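Teaching Tasks by Demonstration
Course notes, unit 4: hand guiding and remote control
Prepared by Giorgia Marino for the Lotirholm evening course. Revised October 9, 2025.

1. What this unit covers

Unit 3 ended with the problem of writing a motion program for a task that resists description. Picking a bolt from a fixed tray is easy to write down. Opening a bag is hard, since the bag has a different shape each time it is picked up, and the correct next move depends on how the plastic has folded. Demonstration is one answer. A person performs the task through the robot, the robot's joint positions and camera images are recorded together, and a model is fitted to the recordings.

There are two common ways to get the person's motion into the robot, hand guiding and remote control. You should be able to say by the end of the unit which one suits a given task, and what each one does to the data.

2. Hand guiding

The arm is placed in a mode where the motors cancel gravity and little else. The operator holds the arm near the wrist and moves it through the task. Joint encoders record the path.

Advantages: no second device is needed, and the operator feels contact forces directly through the structure of the arm. A new operator can usually produce a usable path in the first session.

Disadvantages: the operator's hands and forearms are in the camera images. A model trained on those images may come to depend on them, and they will be absent when the robot runs alone. One workaround is to record the path by hand, then replay it with the operator out of the way and keep only the images from the replay. Replay works for rigid objects that can be put back exactly. It works poorly for cloth, bags, cables and anything that falls over.

The second difficulty is two-arm work. One person can guide one arm with fair precision. Guiding two arms at once, each with a gripper to open and close, is tiring and the paths are jerky. Evaristo Orlandini's lab sheet on the Carbone arm has plots of wrist speed for both cases. Compare them before you start exercise 2.

3. Remote control

The operator moves an input device, and the working arm (the follower) copies it. The input may be a joystick, a hand tracker, or a second arm of similar shape (the leader). With a leader of similar shape the mapping is joint to joint. The operator feels the follower's joint limits as limits on the leader, so there are fewer surprises near the edge of the reach.
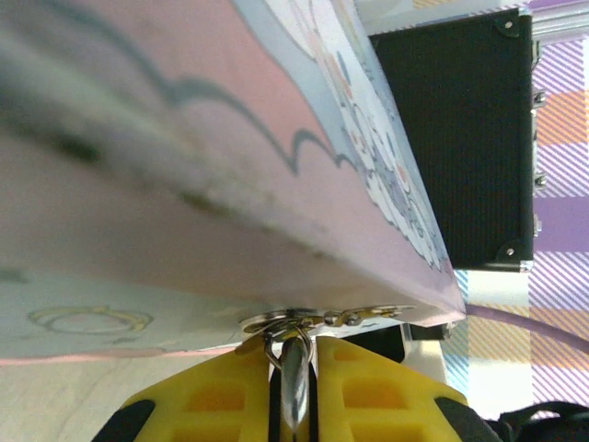 Small hardware is where remote control is slowest. Rings, zipper pulls and latches need a wrist angle that the operator finds by trial, with the fingertips hiding part of the target from most viewpoints. Three things affect the result more than operator skill does:

Delay. The time between the operator's motion and the follower's motion should be short and, above all, steady. Operators adapt to a constant delay within a few minutes. They do not adapt to one that varies.

Scale. A scale of 1:1 is natural for reaching. For fine work a reduced scale helps, at the cost of range. If the scale is changed during a demonstration, log the change.

View. Decide whether the operator watches the workspace directly or through the robot's own cameras. An operator with a direct view uses information the model will never get. The demonstration then contains corrections that have no visible cause in the recorded images, and the model cannot learn when to make them. Operators dislike working from the camera views alone, and their early attempts are slow. For this course we accept the slower attempts.

4. Cameras

Use a fixed camera and one camera per wrist. The fixed camera gives the positions of objects and arms relative to each other. The wrist camera gives the last few inches of an approach at useful resolution, and it moves with the gripper, so the fingertips stay in the same part of the image throughout.

The wrist view has limits. A large object close to the lens can cover most of it. The near part of the object may be out of focus. When the gripper turns, the whole background turns with it, and a model trained on a few demonstrations may react to the background. Vary the background and the object positions between sessions, but leave the camera mounts alone. A mount that has been bumped produces data that looks fine and trains badly. Remo Fabbri's check is to close the empty gripper at the start of each session and compare the fingertip position in the image with the stored reference. Do this every time.

All streams need a common clock. Time stamps are to be applied at capture and not when the file is written. If a stream drops images, keep the gap in the record. Do not fill it by repeating the previous image.

5. Two-arm tasks

Two-arm tasks fall into a few groups.

Independent. Each arm has its own object. These can be demonstrated one arm at a time and merged, provided the paths do not cross.

Hold and act. One arm steadies the object while the other works on it. The holding arm's data looks uninteresting and is often trimmed by students. Leave it in. The model has to learn to keep holding.

Joint. Both grippers hold the same object and the motion of each is limited by the other. Stretching, folding and opening belong here.
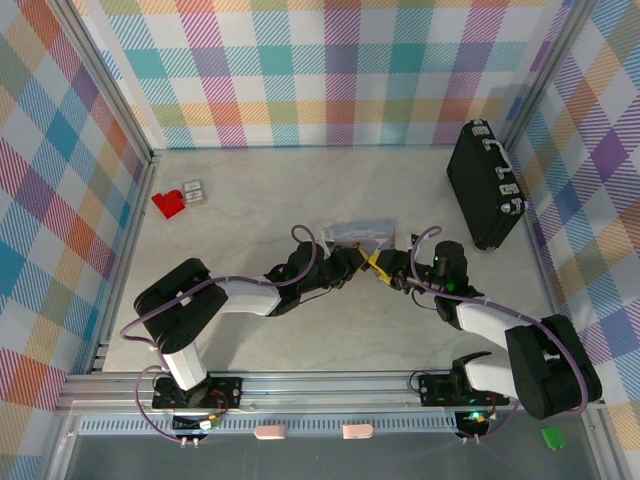
In joint tasks the commanded position and the measured position of an arm will differ, and the difference carries the pulling force. If only the measured position is recorded, the model learns to go to the right place and apply no tension. Record both. The training target is the command. The measured position is part of the input.

Flexible packaging adds a second concern. Clear and translucent plastic is hard to see in a single image and its edge may be readable only while it moves. Demonstrators should approach the edge at an even speed and should avoid pausing over it. A pause with no visible reason is one of the most common faults in student data. The operator is thinking, the arm is still, and the model learns that standing still is a valid action at that point. At run time it may stop there and never leave.

6. Writing the task sheet

Each task needs a sheet before any recording is made. It states:

Start condition: which objects are present, in what region, in what orientation.
Goal condition: a state that can be judged from the final fixed-camera image alone.
Allowed strategies: which arm goes first, which part is grasped.
Reset: how the workspace is returned to a start condition.
Stop rule: the time after which the attempt is abandoned and marked as failed.

The strategy line causes the most argument. If two operators open the same container in two different ways, both correct, a simple model may average them and produce a motion that does neither. Dario Serra's position is that strategies should be fixed by the sheet. Odette Carré prefers to let operators choose and to use a model that can represent more than one mode. Both positions are defensible. In this course the sheet fixes the strategy for exercises 1 and 2 and leaves it open for exercise 3.

7. Failed attempts and recoveries

Do not delete failed attempts. Mark them and store them apart. An attempt in which the grasp slips and the operator regrasps is a different case: if the goal is reached, it counts as a success and goes in the main set. Recoveries are valuable because the trained model will make small errors and needs examples of how to get back.

A staged error (a deliberate near miss followed by a correction) is permitted if the miss itself is cut from the training portion. Otherwise the model learns to miss.

8. Amount of data

The class set in Prakura format holds 144 demonstrations of a two-arm task, nearly all by the same pair of operators. That is enough for exercise 2 and too few for any claim about new objects. Split by session when you hold out test data. A random split puts almost identical attempts on both sides, and the test score will be too high.

9. Exercises

Exercise 1. Hand-guide the Carbone arm through a pick and place. Record the path, replay it, and measure the final position error of the object. Repeat by remote control. Report both, with the time taken per attempt.

Exercise 2. Using the class set, train the supplied Mokelo baseline twice, once with the fixed camera only and once with fixed and wrist cameras. Identify the stage of the task at which the two models differ most. Support your answer with the recorded gripper commands.

Exercise 3. Write a task sheet for opening a container with a latch, a zipper or a tie. Exchange sheets with another group and record from theirs without asking them any questions. List every point at which the sheet left you guessing.

Exercise 3 is done in pairs. Bring the printed sheet to the lab, and leave the leader arms parked and powered down when you finish.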